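Why Do Forks Go on the Left?
An explainer for people who have been told to set the table

Sooner or later a grown-up will hand you a fistful of silverware and say, "Set the table, would you?" They will then walk away, as if this were something you were born knowing. You weren't. Neither were they. Somebody handed them a fistful of silverware once, too.

So let's get the whole business sorted out, starting with the middle.

The plate goes first

The middle is where the plate goes. Put it down in front of the chair, a thumb's width in from the edge of the table. Too close to the edge and it ends up in a lap. Too far away and the person has to lean over like a giraffe at a pond, and giraffes are not known for keeping soup off their shirts.

Once the plate is down, everything else has a place to stand. Fork on the left. Knife on the right. Spoon to the right of the knife. The knife's sharp side faces the plate, which is an old way of telling the person next to you that you don't plan to saw at them during dinner.

If you forget, try this. The word "left" has four letters, and so does "fork." The word "right" has five letters, and so do "knife" and "spoon." English spelling is hardly ever this helpful, so enjoy it.

But why the left?

Most people are right-handed, and a knife takes more muscle and better aim than a fork does. So the knife got the stronger hand and the fork got what remained. If you are left-handed, you may have noticed that the world was arranged without asking you. You can swap things around once you sit down. The table will survive.

For a very long time there was nothing to argue about, because most people in Europe didn't eat with forks at all. They had a knife, maybe a spoon, and ten fingers. When forks began turning up at dinner, plenty of people thought they were silly. Why would you need a tiny pitchfork when you had a perfectly good hand? You may feel this way about peas even now.
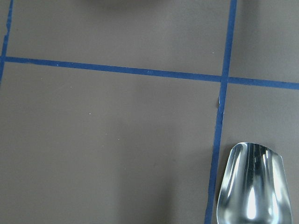

What do you do when there are two forks?

Start with the one farthest from the plate. The small outside fork is usually for salad, and the bigger one beside the plate is for the main course. You work your way in as the food arrives, and by dessert you should be running out of things to hold.

Fancy tables

At a fancy dinner, there can be so much silverware that the plate looks as if it has been arrested. Themis Giannakopoulos has laid tables at the Caldeira, a hotel with a very large dining room, for 15 years. For one wedding in July he and his crew put out 1,286 pieces of silverware, and then the bride's aunt asked whether the spoons could be a bit straighter.

"I said of course," he told us. "Then I went and stood in the kitchen for a minute."

His trick for straight spoons is to line up the bottoms of the handles and leave the tops alone. Forks, knives, and spoons all come in different lengths, so if the tops match, the bottoms won't. Look at the handles from the side of the table, with your chin down low. You will look odd, but the spoons will look terrific.

The glass and the napkin

The water glass sits above the knife, near the tip. That keeps it close to the right hand and away from the left elbow, which has knocked over more milk than any other part of the body.

The napkin goes to the left of the fork or on top of the plate. Some people put it under the fork, and other people have strong feelings about that. Ludmila Malý, who teaches napkin folding to kids at the Illeck library, knows 63 different folds, including a swan, a boot, and one she calls the Tired Bishop. At home she uses a rectangle.

If you want to try a fold of your own, begin with the pocket. Fold a square napkin in half, then in half again, so you have a smaller square. Turn it so the loose corners are at the top right. Peel back just the first layer, bring that corner down to the opposite one, and tuck the two side corners behind. You now have a pocket, and the silverware can go inside it. Yes, that means all the stuff you just learned about left and right can be skipped. Perhaps don't mention this to the grown-up.

Does every table look like this?

Not even close. In many homes in China, Japan, and Korea you would set out chopsticks, and in Korea a spoon goes right beside them. In parts of India and Ethiopia, many meals are eaten by hand, and doing it neatly takes real practice. Every place has its own rules, and every place has children being told they've got them wrong.

Words to know

Place setting: all the things one person needs to eat a meal.
Charger: a big plate that sits under your real plate and never gets any food. It has nothing to do with phones.
Centerpiece: the thing in the middle of the table that you have to look around to see your cousin.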